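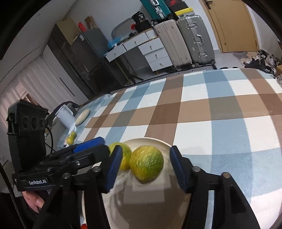
Subject: Re: [urside-readers] Anyone tried the Prurnton anthology?

Hi all,

Replying to this one from last week's digest:

> Has anybody here finished the Prurnton anthology of folk songs and the stories behind them? I've had it on my shelf since July and I keep getting stuck in the introduction. Is it worth pushing on? Also, do you need to read music?

Yes, push on! Or do what I did and skip the introduction completely, then come back to it when you already love the songs. It runs 22 pages and spends most of them on how the spelling was settled. Good stuff, but a slow door into a lively book.

You don't need to read music at all. The tunes are printed in the back, and the stories stand up fine on their own. I can only pick out a melody with one finger and I had a wonderful time. My favorite section is the ferry songs – there are 25 of them, and several are clearly the same song after a few generations of people remembering it wrong. Reading them in a row is a treat. You start hearing where a verse got dropped or where somebody liked their own ending better.

A practical note: get the Vivata paperback if you can find it. The Phromma hardcover is gorgeous but it won't lie flat on a music stand, and the print in the notes is tiny. The paperback also fixes the index, which in the hardcover sends you to page 887 for a lullaby that's on page 87 (I looked for a long time).

The Urside library has one copy of each, and the paperback was on the shelf when I dropped in. They only printed 2000 of those, so used ones don't come up often.

If a few of you want to read the ferry section together next month, I'm in. Singing optional, though I'd vote for it!

Happy reading,
the one who always brings the songbooks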